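From: Hanne Skov
To: orchard-growers list
Subject: Re: [orchard] Calcium sprays and bitter pit, worth it?

On the list last night, the Stougaard orchard wrote:

> We have gone over to Putovar this season on all the dessert apples, five
> sprays from June onwards, and I would say to anyone who is wavering that
> they should just get on with it. Bitter pit well down on last year, fruit
> firmer, and they keep longer in the shed. The rep reckons we could push
> the storage out to March. We did the whole block so everything has had
> the same treatment.

I'm glad you had a good year, I mean that, but the last sentence of your message is the one that bothers me. If the whole block was sprayed then you have nothing to compare it with except last year, and last year was bone dry until August and then poured. Half the people on this list had bad pit last year. Most of us have less of it now, and I haven't sprayed a thing.

I don't doubt that calcium matters. It's in all the old books and I've seen the difference on young, overfed trees with big fruit. What I doubt is that Putovar does anything a bag of plain calcium chloride wouldn't do at a fraction of the cost. I asked the rep that question at the Rurnport growers' evening and got a leaflet. The leaflet has a graph with no numbers up the side.

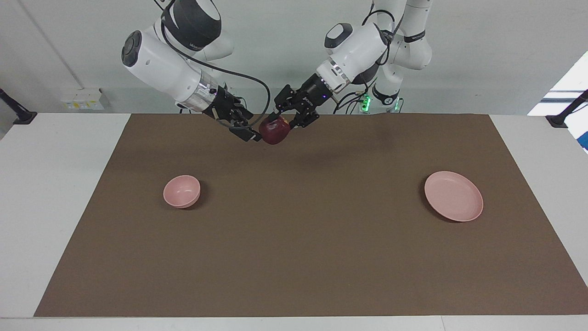 Then there is the matter of which trees. Our light crop years are always the worst for pit, whatever we do, and a heavy set with smaller apples gets away with it. You didn't say how the crop was this year. If the trees were loaded, I'd put a good part of the improvement down to that before I gave any credit to the drum in the spray store. Same goes for nitrogen. Did you cut back on feed? You mentioned in spring that you were going to, and it would be a pity if the bottle got the praise for it.

On storage I'm more doubtful still. March is a long way off. Pit often shows itself after picking, so a clean apple in October proves very little. I had a lovely-looking lot of Bramleys once that I graded, boxed and boasted about, and by Christmas I was feeding them to the neighbour's pigs. "Firmer" I'd also like to hear more about. Firmer by thumb, or did you borrow a tester? When did you pick compared with last year? Even a few days makes a difference.

What would change my mind is quite modest. Leave one row alone next year. Spray one with the cheap stuff, one with Putovar, same dates, same sprayer, and keep the fruit apart from picking onwards. Pull 200 apples from each at picking, and the same again from the store after New Year, and cut them open. Get someone else to do the cutting who doesn't know which box is which. I'd do it here but I've only got 300 trees and they're a right mixture, so no two rows would be a fair match. You have 700 and most of them the same variety on the same stock.

The woman from Ralano told me they'd been offered a free season's supply if they would put their name to a quote for the website. They said no. I make no accusation about anybody here, but it does make me read the other quotes with one eyebrow up.

One practical thing, for those who are spraying anyway: don't do it in the heat of the day. I scorched a whole row of Cox that way with ordinary calcium chloride years back and the leaves looked like burnt toast. The leaflet is silent on that too. Early morning or after seven in the evening, and rinse the tank out properly or your nozzles will be full of crust.

If anyone does have an unsprayed row from this year sitting next to a sprayed one, please post what you find, good or bad. I'll eat my words if I have to.

Hanne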